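Speaker notes: Relabeling failed episodes for tabletop policies
Simia project, Sernmont workshop, Feb 8, 2023

Slide 1. Title

Say the title, say which group, move on. The talk is 2 parts: how we relabel, then what it did to the numbers. Questions at the end, except for clarifications.

Slide 2. The problem

When we collect demonstrations by teleoperation, a lot of episodes don't do what the instruction said. The operator was asked to put something in the drawer and it ended up on the plate. Most groups throw these out. We did too until last May.

Point to make: the motion in those episodes is often fine. The label is wrong. A grasp is still a grasp.

Slide 3. What we do

After each episode we look only at the last few seconds and write a new instruction that matches where things ended up. A person writes it the first time. After that, a small model called Trinon proposes the text and a person accepts or rejects it. We don't edit the actions and we don't cut the video.

If someone asks about the Haddadin baseline, that is slide 6. Don't get pulled into it now.

Slide 4. The workspace

Leave this one up for a bit. One arm, parallel camera views, the same table for every run. The fixed view is the one Trinon reads. The plate, the oven and the small cabinet with the drawer are the three places an object can go, so most instructions name one of them. Mention that the arm blocks part of the left side from this view, and that this is where most of the bad proposals came from.

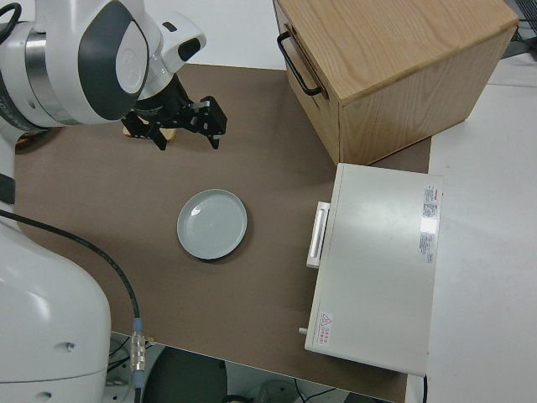

Slide 5. Data

293 episodes had been marked as failed before we started. We relabeled all of them. Some could not be given a sensible instruction, for example when the gripper closed on air and nothing moved. Those got the label "no change" and we kept them out of training.

Say clearly that the evaluation tasks were fixed before relabeling. People will ask.

Slide 6. Results

Read the table slowly. The Haddadin baseline, trained on the successful episodes only, finishes 82 percent of the test runs. With the relabeled episodes added it finishes 85 percent. Same network, same training steps.

It is a small gain. Say so. The drawer tasks account for nearly all of it. Plate tasks were already easy and did not change. Oven tasks got slightly worse, and we think the reason is that the door is hard to judge from above, so the new labels there are less reliable.

Slide 7. What didn't work

Letting Trinon label with no person checking. It was confident about objects it couldn't see. We stopped after one round and went back to accept or reject.

Slide 8. Next

Second fixed camera on the far side. Repeat the oven tasks with labels written by hand. Release the instruction pairs once the Sernmont group has checked them.

Leave the contact slide up during questions.

This site uses cookies to remember your settings. Accept all | Manage preferences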